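September
Posted by Morena Greco

So I finally got to spend proper time with the two handheld grippers I've been going on about since spring, and I have opinions. Lots of them. If you only want the short version: I liked the Kalano pair more than I expected to, I still think the Zuvard triggers feel nicer, and I need a better way to deal with cables.

Some background for the people who wandered in from my bread posts (hello!). We record hand motions with these things and use the recordings to teach a pair of arms to do the same job. You hold one in each hand, you do the task, and the tracking works out where your hands went. Until now we'd been using the Zuvard ones at our place, and they've been fine. A bit heavy at the nose, and the left one has a squeak that I've oiled more times than I'd like to admit, but fine. Then Yiran Guo talked me into trying the Kalanos, and I took two days to do it right.

First thing I noticed is the weight. I didn't put them on a scale, so don't ask me for grams, but my wrists noticed by lunchtime. With the Zuvards I usually want a break after twenty minutes or so. With the Kalanos I just kept going and only stopped when Jianguo Fang wanted to know if I was ever going to eat. The balance sits further back, closer to your palm, and that makes a big difference when you're reaching out over a table and trying to hold still.

The jaws are another story. They're wide and soft and they're lovely on cloth and anything squashy. I folded napkins with them for most of the first morning and barely dropped one. Then I tried picking up a pen that was lying flat and wow, no. The tips are so rounded that they slid right off it, over and over. I got it in the end by dragging the pen to the edge of the table, but that's a trick I don't want the arms to learn. The Zuvards pinch a pen first time, every time.
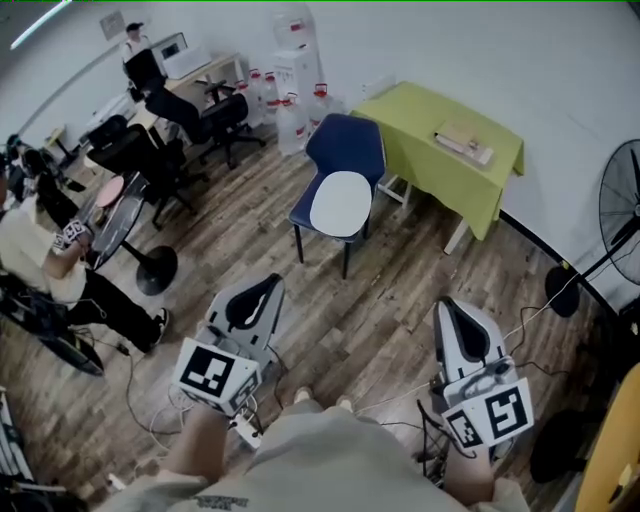 Both Kalanos in hand, marker cubes and all. Yes, those are my comfy shorts.

About those cubes. I was sure they'd be in the way, and for the first hour I kept bumping the two of them together whenever I brought my hands in close. After that I sort of stopped thinking about it. Your hands learn to stay a little wider apart. The one place it still bugs me is passing something from left to right – you have to come in at an angle, like you're handing somebody a hot mug.

Tracking was good on the whole. I had a few takes where the path jumped, mostly when I twisted my right hand all the way over and the squares were facing my stomach. Notburga Reisinger went through the files with me on Thursday and we threw out the bad ones by eye. We ended up with 2,046 clips we both liked, and my target had been 2,000, so I was pretty pleased with that! For comparison, I got roughly 800 out of the Zuvards the last time I set aside the same two days, though to be fair I was also fighting the controller software then.

Speaking of software, we ran everything through Drostitico this time. It starts up quickly and it beeps when a take is saved, and I can't tell you how much I love that beep. What I don't love is the settings page. Every time I unplugged a gripper and plugged it back in, it forgot which hand was which. I recorded a whole batch with left and right swapped before I caught on. Tobiloba Tamuno wrote a little script to flip them back, so nothing was lost, but please, somebody, just let me save it.

And the cables. I don't mind being wired up when I'm sitting in one spot, but as soon as I stand and turn to reach something behind me I've got a loop around my ankle. I tried taping them to my sleeve and that worked until it got warm and the tape let go. Yiran says a belt clip would sort it. I've ordered one.

Where I've landed for now is Kalano for cloth, bags and anything soft, and Zuvard for the small fiddly stuff. I'd like to try thinner tips on the Kalanos before I decide which pair to keep using full time. There's a set you can print yourself and Jianguo has it queued up for next week, behind some brackets of his. If you've used them with thin tips, leave me a comment and tell me how they held up, especially on coins and pens.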